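Hands wanted, Nosstead shared workshop

We are building a pair of arms that will one day fold laundry. Progress so far: two arms, a great many cables, and no folded laundry. Before the arms can learn anything they need recordings of people doing it properly, and the three of us have recorded ourselves so often that the arms are in danger of picking up our habits. My shirts have never been a good example to anyone.

So we are looking for people to come in for the evening and handle cloth with our handheld grippers. The project goes by Hwang, the name on the crate the first motor came in. It was the only label in the building at the time.

What you would do: pick up, shake out, fold and stack small items of clothing, using a gripper in each hand. A session is 72 short takes with a long break in the middle. You will be bad at it for the first ten minutes. Keep going, we want those too.

What we ask: two working hands, patience, and long sleeves that stay put at the wrist. No engineering needed. Left-handed people are very welcome, as we have recorded exactly one. The grippers weigh 319 grams each, which feels like nothing until take 50.

What you get: $200 for four evenings in February, paid on the last one, plus soup. We have nearly 1725 usable takes already and would like to double that before Iranwood, where we show the thing in public and find out how we did.

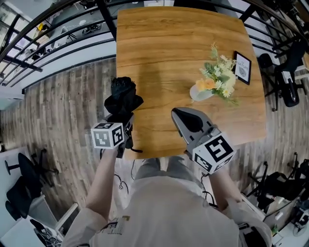
A gripper in each hand, black cloth in one of them. Markers face out, please.

Sessions start at 6:30 p.m. upstairs at the Boltmont Street door. The bell works if you lean on it. Parking is behind the building, next to the dumpster and not in front of it.

To sign up, leave a note on the workshop board or reply to this post with the evenings you can make, your glove size, and whether you eat lentils. First-timers should plan to stay until 9.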